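Fluslow adds paired hand-held grippers to its home recording service

Fluslow, which records everyday household work for companies that train robot arms, is widening its kitchen service with a two-handed option. Until now customers could order sessions done with one hand-held gripper. From December they will be able to order the same chores done with a gripper in each hand, both recorded together.

The company sells recordings by the session. An operator works through an agreed list of tasks in a real home, holding the grippers by their handles and using them in place of fingers. A camera on the tool records what the jaws are doing, and the customer receives the footage with the jaw positions and the movement of each gripper matched to it. No robot is needed at this stage. The robot comes later, at the customer's end, when the recordings are used to train it.

Fluslow said demand for two-handed work came mostly from customers who had already bought single-gripper sessions and found them too limited for the kitchen. Sorting cutlery can be done with one hand. Holding a container still while something is put into it is harder to do that way, and so is folding a towel.

The first catalog for the paired service lists 931 sessions recorded in 30 homes. Each home was used as it was, with the owner's own pots, tools and counters. Fluslow does not bring in props or change the lighting, and it says customers have asked it to keep things that way. Sessions run for about 600 seconds and cover between one and four tasks.

Orex, a small maker of arms for canteen kitchens, has been trying the service ahead of the launch. It ordered 100 sessions limited to long, thin items: chopsticks, spoons, spatulas and the like. These are awkward for its current arm, which tends to grip them too near one end and let them swing. Orex said the recordings were usable as delivered, but that it had sent back a small number where the jaw readings lagged behind the video. Fluslow replaced those at no charge and has since added a timing check before delivery.

Customers can choose from four kinds of kitchen work at launch:

Utensils and cutlery
Picking up chopsticks, spoons and cooking tools one at a time, from a counter or a cloth, and standing them in a container. Customers may ask for wood, metal or a mix of the two.

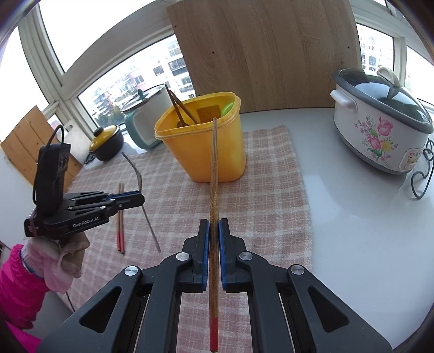

Pots and lids
Lifting lids by the knob, setting them down and putting them back. Heavier pots are left out for now. Fluslow says the grippers can hold them, but operators tire quickly.

Cloths and towels
Spreading, folding and wiping. Most of these sessions use both grippers for the full length of the recording.

Packing away
Moving items between counter, drawer and shelf. This is the newest group and has the fewest homes behind it.

Customers who want something outside the list can send a written task sheet, and Fluslow will quote for it. Custom work carries a minimum order and takes longer, as homes have to be matched to the request.

Files are delivered in the company's own format, with a free converter called Barkik that turns them into the more common layouts. A version of Barkik that handles two grippers is already available to existing customers - the older one will open the new files but reads only the right-hand tool.

Distribution outside the home market will be handled by Karamanlidis, which already resells the single-gripper service. Prices for paired sessions have not been published. Fluslow said they would be higher than for single sessions but less than double, and that current customers can move unused credit across.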